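Voice Support Adviser (Windows and smart speakers)

Gamidov Support, Ernach office and home working
Salary: £26,493 a year
Hours: 40 a week, including one late shift
Contract: permanent, after a probation period
Closing date: Nov 4, 2022

Gamidov Support runs help desks for companies that sell software and household devices. We are looking for two advisers to join the team that looks after Pevus, a dictation and voice control program for Windows 10 and Windows 11. Most of the people who contact us use Pevus at home or in a small office. A good number of them use it because typing is painful or impossible for them, so a microphone that stops working can mean they lose the use of the computer until it is fixed.

The team is led by Toshiko Kikuchi and has 19 advisers at present, split between early and late shifts. You would report to Forough Kiani, who runs the late shift and does the first month of training.

What the work is

You will answer queries by phone, web chat and email. The usual ones are about microphones that Windows does not pick up, headsets that connect but record nothing, privacy settings that block access to the microphone, and commands that are heard wrongly. You will also help people set up a second language, move their word lists to a new computer and cancel or renew a licence.

Calls are not scripted. We keep a set of help articles and expect you to use them, and to tell us when one is out of date. Each adviser looks after a small group of articles and checks them after every Windows feature update.

When a fault cannot be solved on the call, you will write it up for the developers at Zarei. They need the Windows build number, the sound driver version, the steps taken and what the customer said, word for word. Aravind Subramaniam is our contact there and sends back reports that leave any of these out. 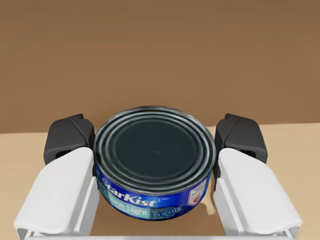 Tuna can, computer render

What we need from you

You should have used Windows 10 or 11 enough to find your way round Settings, Device Manager and the sound control panel without looking them up. You should be able to explain a change to somebody who cannot see the same screen as you, and write a clear email in plain English.

Experience on a help desk is useful but we do not insist on it. People have come to us from shops, libraries, schools and care work. We do ask for at least one year in a job that involved dealing with the public.

It would help if you have some knowledge of screen readers or other access software, or speak Persian or Russian. Neither is required.

Where you will work

The first four weeks are in the Ernach office. After that you can work from home for up to three days a week if you have a quiet room and a wired internet connection. We supply a laptop, a second monitor, two headsets and a USB microphone. The office is on the second floor with a lift, and there is a bus stop outside. Parking is limited and has to be booked.

Pay and leave

Late shifts finish at 9 pm and are paid at a higher hourly rate after 6 pm. Leave is 25 days plus bank holidays, going up by a day for each full year worked, to a limit of 30. We pay into a workplace pension from your first month.

How to apply

Send a CV and a covering letter of no more than one page to Yasaman Vahidi in recruitment. In the letter, describe a technical problem you helped somebody with and how you went about it. It does not have to be a work example. Please put "Voice Support Adviser" in the subject line.

Applications sent in for the October evening vacancy will be considered again for these posts, and there is no need to send them twice.

Interviews take 40 minutes and can be held in person or by video call. There is also a short written exercise in which you reply to a customer email. Tell us if you need the exercise in another format, extra time or any other change, and Tahmineh Esfahani will arrange it with you beforehand. What you tell her is not passed to the interview panel unless you ask for it to be.

You must already have the right to work in the UK. We cannot sponsor visas for this role. No agencies, please.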